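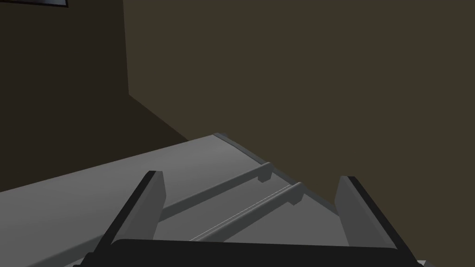
Baby & Toddler

My health visitor swears by sleep apps, so in February I paid for Livus. It promised a "personal nap rhythm" in 21 days. Well.

My daughter is eight months old and has never seen the app, which may be part of the problem. It told me to put her down at 9.40. She laughed at me. It told me to try again at 10.15 – same result, plus hiccups.
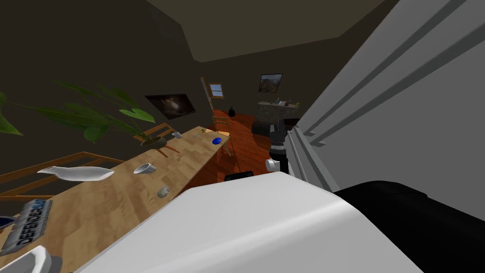

The long table, light wood grain.

Barbara Wysocka from my baby group got the very same "personal" plan for her son, who is twice the size and sleeps like a log. We compared phones over tea. Word for word!

I've cancelled it. They still send me tips – 324 unread at the last look.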